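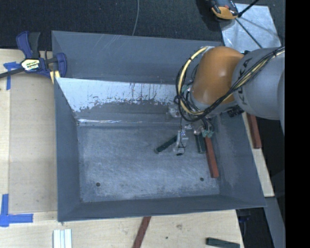

Bin station, KUKA over the gray bin, two green bars and a red one near the gripper.

Thursday, April 13, 2023

OK, bin picking, round whatever. Angus Yule and I had the arm running from just after lunch and I'm writing this up before I forget which settings were which!

Main headache is still the cable loop. It hangs out past the orange joint and every time the wrist rolls toward the left wall I hold my breath. I've capped the wrist at 108 degrees in the Julero script for now (look for ROLL_MAX near the top, please don't raise it without shouting across the shop first). Long term I want a proper guide on the arm - Angus says he can bend one out of scrap strip.

Ran 16 picks at slow speed. Got 8 clean ones, the rest were mostly misses where bars sat side by side and the fingers had no room to get down between them. Green next to red is fine for the vision, it tells them apart no trouble, but it keeps choosing the middle of the bar even when one end is wide open. Going to try grabbing nearer the free end and see how badly they droop.

The shiny back slope is giving us grief too. Glare along the crease got picked up as a bar twice. Matte spray? Or just mask that strip out, which is free.

Bin's clamped at the upper left corner, and the blue tape on the boards is our reference, so leave it alone even if it looks scruffy. If the bin does get bumped, redo the zero before running anything.

Still to do: order hose for the gripper from Drisetico, rename the log folder, ask Angus where the 19 mm wrench went.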